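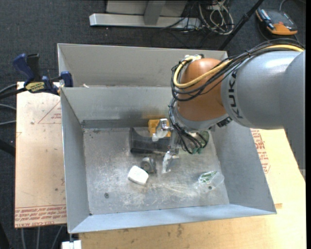

What happens when one of our picking cells stops because of a fault?
The cell stays stopped until a trained person has found the cause and written it down. A restart from the control panel alone is not permitted.

About Kadedero

Kadedero tests robotic picking for companies that handle small mixed goods. Customers send us their items, and we determine whether a robot arm can lift them from a bin reliably and safely. Our staff of 12 works from a single laboratory, where each trial bin is set up by hand and clamped in place before the arm is powered.

Our approach to safety

The present safety rules date from a failure in our own laboratory. One March, during an evening trial for Kofler, an air hose on the wrist of an arm caught on the rim of a bin and pulled out of its fitting. The gripper lost pressure and dropped its part. The control program read the open fingers as a completed pick and continued at 80 percent speed. On the next cycle the wrist struck the bin wall. The operator, Corina Frei, pressed the emergency stop. There were no injuries. The gripper was damaged beyond repair, and the trial was suspended.

Seraina Haslinger, our head of safety, led the review. It found that the hose had been routed with too much slack and that the pressure sensor had been switched off during an earlier test and left off. The report was given to Kofler in full.

The following rules have applied since then:

Hoses and cables are checked by hand through the full range of wrist motion before each trial.
The first 20 cycles with any new item are run at reduced speed.
No sensor may be switched off without the signature of a second engineer.
Any contact with a bin wall is recorded as a fault, including contact that leaves no damage.

Our people

Violeta Insaurralde, Director
Seraina Haslinger, Head of Safety
Chandrasekhar Rao, Gripper Design
Corina Frei, Trial Operations

Fault reports

Customers receive every fault report that concerns their items. Requests for past reports should be addressed to the Head of Safety.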